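Firkwood Science Center
Young Readers' Pages: How Researchers Work

How a Robot Practices in a World Inside a Computer

Suppose that you wanted to learn to catch a ball. You would throw it, miss it, pick it up and try again. After many tries, your hands would begin to know where to go. Robots can learn in a similar way, but a real robot arm is heavy and costs a great deal of money. If it makes a mistake, it may bump a table or break a cup.

For this reason, many researchers let a robot practice inside a computer first. The practice world is called a simulation. It is a little like a video game, except that the player is a computer program that is learning how to move a robot.

At Firkwood, this work is done by a team led by Tuva Sjöberg. The team's project is named Clitomik. Its purpose is to find out whether a robot that has practiced among strange and mixed-up things will be calmer and more careful when it meets a real room.

Why mix things up?

Imagine that you had seen only one kitchen in your whole life. You might believe that every kitchen has a yellow floor. A robot program can make the same kind of mistake. If it always practices at the same brown table, it may learn that "table" means "brown." When the table is white, it may not know what to do.

The researchers therefore change the practice world again and again. They change the colors of surfaces. They change the place the robot looks from. They also add things that have nothing to do with the job, such as a picture or part of a building. These extra things are called distractors – a distractor is something that may pull your attention away. The robot must learn to leave them alone.

Edvin Moen builds the practice worlds for Clitomik. So far he has made 134 of them.

What the robot sees

The program does not look at the world from across the room, as you would. Its view comes from close to the gripper, the part of a robot that does the work of a hand. This gripper has two straight fingers and no thumb. To hold an object, it brings the fingers together. In both of the views printed on this page, the fingers are apart and hold nothing.
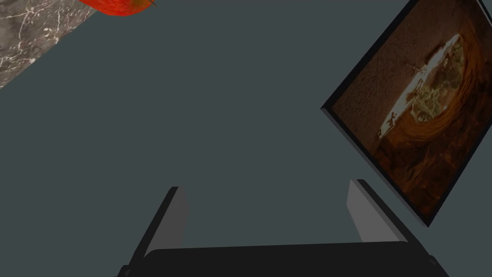
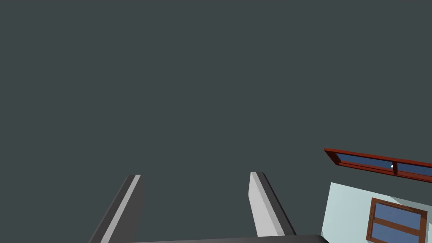
Two computer-made views from Clitomik. The first has a framed picture of food and a strip of marble. The second has a pale wall and two windows with blue glass.

How the team tests the idea

A good test must be fair. Yuxi Fan, who plans the tests, prepared two robot programs that were exactly alike at the start.

The first program practiced in one plain world only. The second practiced in all of the mixed-up worlds. Both were given the same amount of practice time. Each program then controlled the same real robot arm and was asked to pick up a small wooden block. Each had 47 tries.

During the tries, Uriel Daza changed the real room a little. He put a different cloth on the table, or turned off one of the lamps. He made the same changes for both programs, in the same order.

What the team found

The program from the plain world did well when the real table looked like its practice table. When the cloth was changed, it often reached for the wrong place. The program from the mixed-up worlds picked up the block more often, and a new cloth troubled it less.

It was not perfect. It missed the block 7 times, and most of those misses came when the lamp was off. The team does not yet know why. Dark rooms will be studied next – Mr. Moen has begun to build practice worlds with dimmer light.

Try it yourself

You will need a friend, a spoon and a table.

1. Place the spoon on the empty table. Ask your friend to close both eyes, open them, and point to the spoon as quickly as possible.
2. Put many other things on the table and move the spoon. Try again.
3. Repeat step 2 several times, with the things in new places.

Did your friend become faster? Write down what happened each time. Researchers keep notes too, including notes on the tries that go wrong.

Words to know

Simulation: a practice world made by a computer.
Gripper: the part of a robot that takes hold of things.
Distractor: something that is not part of the job and may draw attention away from it.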